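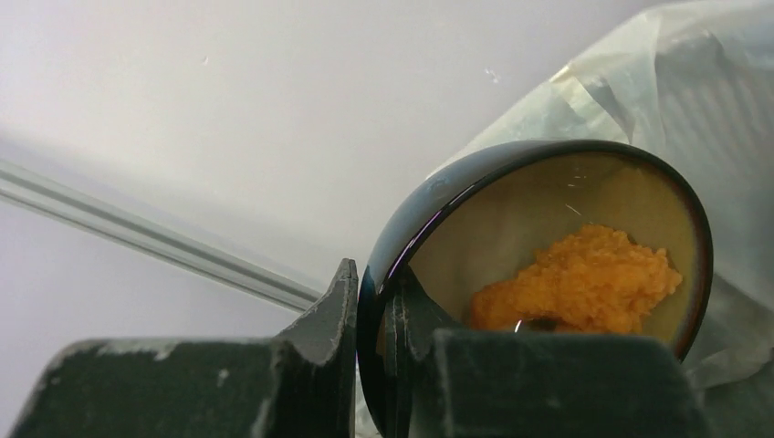 One customer wrote to us in September to say the bowls were a touch heavier than she had expected, and that she had gone back and ordered more of them a fortnight later. She would have liked the weight to be given on the page. It is now, further down.

Keklow is the everyday tableware range from Mamberg. It covers a bowl, a mug, two shaped serving pieces and two storage items made to go with them. Everything can be bought singly. The bowls also come as a set of 4 at £64.

The bowl

The Keklow bowl is dark on the outside and pale cream on the inside, with a thin dark rim. The glaze is glossy. It is a good size for soup, cereal, rice or a side helping of vegetables, and deep enough that peas and grated things stay where they are put. Weight is 480 g. Width across the rim is 15 cm.

The glaze is applied by dipping, so the colour at the rim varies a little from one piece to the next. We do not sort them by shade. If you are adding to a set you already own, the new ones may look slightly different next to the old ones.

Fine scratch-like marks can appear on the inside of a cream glaze after a lot of use with metal spoons. They are mostly metal left behind by the spoon and will come off with a paste of bicarbonate of soda and water. Leave the paste on for a few minutes, rub with a soft cloth and rinse. Wire wool should not be used on any part of the range.

Food with a strong colour, such as carrot, turmeric or tomato, is best rinsed out the same evening. The glaze does not take up the colour but a dried-on ring will need soaking.

The mug

The mug is pink, with a cream-white inside and a looped handle. It holds 350 ml to the brim, which in practice means a good cup of tea with room for milk. The handle takes two fingers comfortably, or three if your hands are small.

We were asked for a smaller version for coffee and have decided against making one for the time being. The mug is sold singly at £14. It is packed in a card sleeve inside a plain box, and the sleeve can be kept if you are putting the mugs away in a loft or moving house.

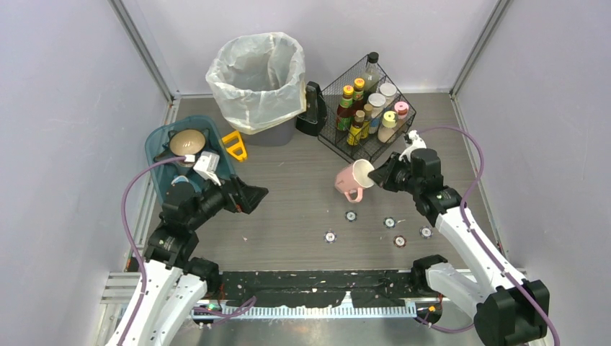 Can the mugs be stacked?

They can be stacked two high on a shelf, but the handles stop them sitting fully inside each other and we would not carry them that way.

The star plate and the fish dish

These are the two shaped pieces in the range. The star plate is blue-grey with a dark rim, and is meant for biscuits, sandwiches cut small, cheese, or a cake that has already been sliced. The points take up more room than a round plate of the same surface, so measure the cupboard first. It is 24 cm from point to point and will not go into a narrow plate rack.

The fish dish is dark blue with a lighter pattern. It was first made for olives and lemon wedges. People have since told us they use it for soap, keys and teabags, all of which is fine. If it has been used for soap, wash it well before putting food on it again.

Both shaped pieces should go on the top shelf of the dishwasher, laid flat or nearly flat. The points of the star plate are the part most likely to chip, and a chip from knocking against another plate is not covered by the guarantee.

The star plate is £18 and the fish dish is £12.

The tub

The Edunard tub is a translucent teal plastic tub with rounded corners. It was added to the range for carrying things to and from the table, and for washing up away from a sink. Many people use it as a second bowl beside the drainer. The rounded corners are easy to wipe out. It does not have a lid and we do not sell one.

The plastic is suitable for hot water from the tap. Please do not pour a boiling kettle straight into it. A tub that has gone slightly out of shape from heat cannot be put right.

Put the heavy pieces in first when you use it for clearing the table, bowls at the bottom and the shaped pieces on top – the fish dish is one of the lighter pieces and should never be underneath.

The rack

The Yin rack is a black wire-mesh rack for bottles and jars. It has a mesh floor, so small jars stand steady on it, and a rail to stop things sliding off when it is moved. It comes in one piece and needs no tools. The maximum load is 8 kg, spread evenly.

Wipe the mesh with a damp cloth. Oil drips tend to collect where the wires cross, and an old toothbrush and washing-up liquid will shift them. Dry it afterwards. It should not be left standing in water, and it is not suitable for the dishwasher.
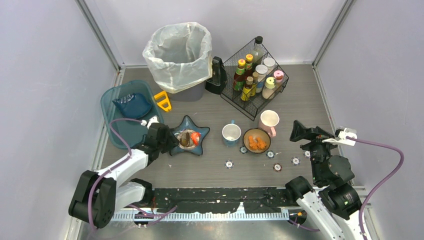 The most common question about the rack is how to fill it. We suggest starting from the back and keeping the things you reach for least in the far corner. A tall bottle, like the clear one with the black cap, is best placed there, where it does not get in the way of your hand. Sauce bottles can go along the left and jars with wide lids down the right side. Leave the front section free if you can, as it is with this one, and you have somewhere to stand the salt or whatever you are cooking with that day. The rack can also be turned at an angle on the worktop if your bottles are easier to get at from the corner.

Bottles and jars are not supplied with the rack. Nothing shown with the range is included unless it is listed in the order summary.

Care in brief

Bowl and mug: dishwasher and microwave. Not for the oven or hob.
Star plate and fish dish: dishwasher, top shelf. Not for the microwave.
Tub: wash by hand.
Rack: wipe clean only.

Let any glazed piece cool before running cold water on it. A sudden change of temperature can craze the glaze, and a crazed piece should be kept for dry things only.

Delivery and returns

Orders over £76 are sent free of charge. Below that, delivery is £4 to any mainland address. Glazed pieces and the rack are packed separately and may come in two parcels, sometimes a day apart.

Check the pieces when they come and let us know of any breakages within 8 days. A photograph of the piece and the box is enough – there is no need to send the broken piece back. Unused items can be returned in their own packaging for a refund of the purchase price.

The fish dish is low in stock. Orders placed now will be filled in turn as the next batch is finished.

Page last updated 22 November 2019

Filed under: Kitchen & Table, Bowls and Mugs, Storage, Keklow range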